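Terrazzo and Marble on a Budget: My Surface Pattern Project
Final report, Interior Materials studio

For my project I picked terrazzo, mostly because I had been staring at it in the lobby of the Assunção building for two semesters and wanted to know if a printed version could hold its own next to a marble look. My tutor group said it would be way too busy. I went ahead anyway, and I'm glad I did! The plan was patterned panels on three sides, a pale marble-look floor, aluminum posts in the back corners, and then a few ordinary household things set down on it to see how they get along.

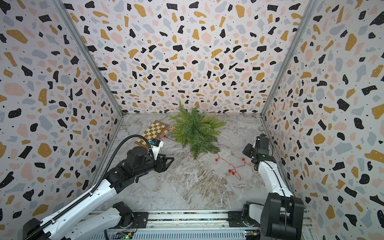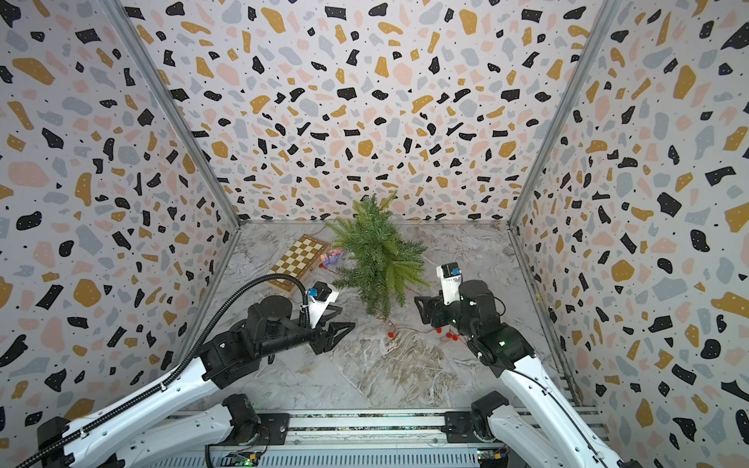 Terrazzo walls, marble-look floor, the pine plant and the chessboard.

I started with the walls. I had two designs from Prereck, one with tiny chips and one with big irregular ones in black, mustard, pink and a grayish blue. The tiny one looked like dirty sand from across the room, so the big one won. I drew the layout in Zikaneo first, which took me forever (the file ended up with 2,079 separate chips in it and my laptop hated every one of them). Next time I would draw one tile and repeat it – lesson learned.

The floor was the part I worried about. Marble has long soft streaks and terrazzo is all little shapes, and I was sure they would fight. What saved it, I think, is that both are pale underneath. The brownish bits in the marble also pick up the mustard a little, and I wish I could say I planned that.

Then came the objects, and this was the fun part. I wanted something green, so the artificial pine went near the back, where it gives your eye somewhere to rest. The chessboard was harder. It already has a strong pattern of its own, and set straight it looked stiff to me, so I kept it at an angle. The wood frame helps a lot because it puts a plain border between the squares and everything else going on.

I asked people in my building what they thought using a short form on Kelex and got 122 answers, more than I expected. Most liked the walls but said they wouldn't want them in a bedroom. Fair enough, me neither. Several asked for one plain wall, and I tried that in a sketch in November – it's calmer, but a bit dull.

Things I would still like to fix: the pattern scale, and the metal trim, which I'd paint off-white so it blends in more.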